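Come break our toolchain: I'm looking for testers (paid, remote, evenings mostly)

Hi, I'm Finlay Haldane. I look after developer tools at Staltard, and I write most of the docs, which is part of why I'm posting this. We make Rundby, an open source compiler and test kit for smart contracts. You write your contract in a language you already like, Rundby turns it into bytecode, and you can run the whole thing against a local chain on your laptop before you spend a cent on fees.

We're getting close to the next release and I need people from outside the team to try it.

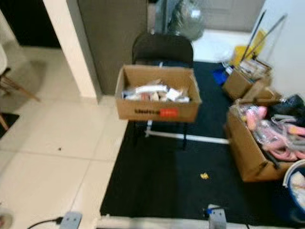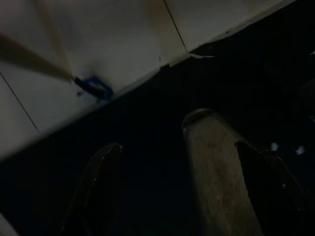
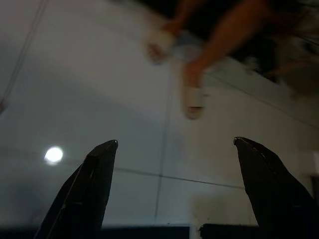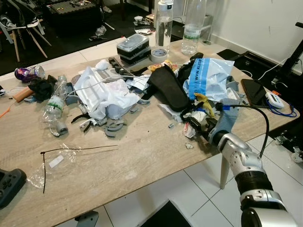 So, the new release. The big piece is called Pagano, and it's a debugger that lets you step backward through a contract call. If you've ever stared at a failed transaction with nothing but "reverted" to go on, you know why I've wanted this for years. It works great on the contracts I wrote myself. That worries me! I know where all the soft spots are and I steer around them without noticing. I want to see it in the hands of someone who doesn't.

What you'd be doing

The program runs for 7 weeks starting in November. Each week I send out a small task, for example: write a token with a transfer limit, deploy it to our test network (that's Durumska, you'll get an account), find the bug I planted in the second version, tell me how long you swore at it. Most tasks take an evening. A couple of the later ones are longer, especially the one on upgradeable contracts, and I'll warn you ahead of time so you can plan.

After each task you fill in a short form and, if you're up for it, hop on a call with me or with Hamish Pringle, who wrote most of Pagano. Hamish is much quieter than I am and asks better questions. The calls are half an hour and you share your screen while you work. You can skip them if you hate that kind of thing, but please do the form. The forms are what I take into planning and wave at people.

You don't have to be nice about it. If an error message made no sense, paste it in and tell me what you thought it meant. If you gave up on page two of the install guide, I'd love to hear which line did it (my money's on the part about environment paths, which I've rewritten four times and still don't like).

Who I'm looking for

I have 27 places. I'd like a good chunk of them to go to people who have never written a smart contract. If you can write a small program in Rust, Go or TypeScript and you know your way around a command line, you're qualified. Students are welcome, and so are people who last coded for a living a while ago and miss it.

I'm also holding some places for folks who write contracts all the time and have strong opinions about tools. Bring your own project if you can share the code - we'll help you port it, and you'll probably find things in an afternoon that my planted bugs never would.

You'll need a computer running Linux or macOS. Windows works through WSL, mostly, and if that's your setup please say so on the form, as I only have two Windows testers so far and they both use the same laptop model.

You won't need any cryptocurrency. Durumska tokens are worth nothing and come from a faucet. Please don't buy anything to take part, and if someone messages you claiming to be us and asks for a wallet phrase, it's a scam and I want to know about it.

What you get

We pay $400 for finishing all the tasks, by bank transfer or PayPal, at the end of the program. If you have to drop out partway, you're paid for the tasks you turned in. Calls are extra, at $25 each. You'll also get your name in the release notes (or a handle, or nothing at all, up to you) and a seat in the testers' chat, where I answer pretty much everything between 9 a.m. and 6 p.m. Eastern.

There's no NDA. The code is public already, and you can blog about what you find, good or bad. I only ask that you send security problems to us privately first and give us time to patch.

How to apply

Fill in the application form linked from the Rundby project page. It asks for your name, your time zone, what you've built lately (big or tiny, I don't mind) and one developer tool that drives you up the wall. I read that last answer first. No resume, please. If you already have a code repository you're happy to show, add the link, but plenty of good people don't have one and it won't count against you.

I'll write back to everyone, including the people I can't fit in. Last time 99 people applied and it took me a while to get through the pile, so give me two weeks before you nudge me. After that, nudge away.

Questions go in the comments or in the "testers" topic on our forum. If it's about payment or taxes, email me instead and I'll check with our finance team before I answer.

Finlay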